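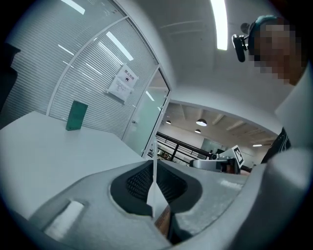
Fig. 1. Printed notice taped to a glass partition. Heading: 禁止拍摄 ("photography prohibited"), with a camera icon underneath.

Public Signs and Notices, Unit 4: Placement and Wording
Handout prepared by Birthe Bech. Revised August 13, 2021.

Last unit covered typefaces and letter height. This one deals with where a notice goes and how much it says.

A notice has a heading and, usually, a body. The heading is read while walking. The body is read only by people who have stopped, so anything a person must know before going further belongs in the heading.

Icons help readers who do not know the language. They do not carry conditions well. A crossed-out cup can't say "except water" — that has to be written.

Glass is a hard surface to post on. Reflections from ceiling lights compete with the text, and a sheet without a solid backing can be hard to read from a distance. Use heavy white stock and keep the notice away from handles and hinges.

The Claltham survey
Hjalti Holst's students looked at 3158 notices in offices, clinics and libraries in Claltham. Most had no date on them. Many were still up after the rule had changed. Holst's advice is to print a removal date in the bottom corner, small enough that visitors ignore it and staff can find it.

Two-language notices
Put both headings at the top, then both bodies. Alternating line by line slows down everyone. If space is short, cut the body before you cut a language.

Exercise
Choose one notice in the Lellgate building. Rewrite the body in 20 words or fewer and leave the heading alone. Bring the old text and your version.

Reading for next time: Foley packet, sections 2 and 3. Skip the part on engraved signs.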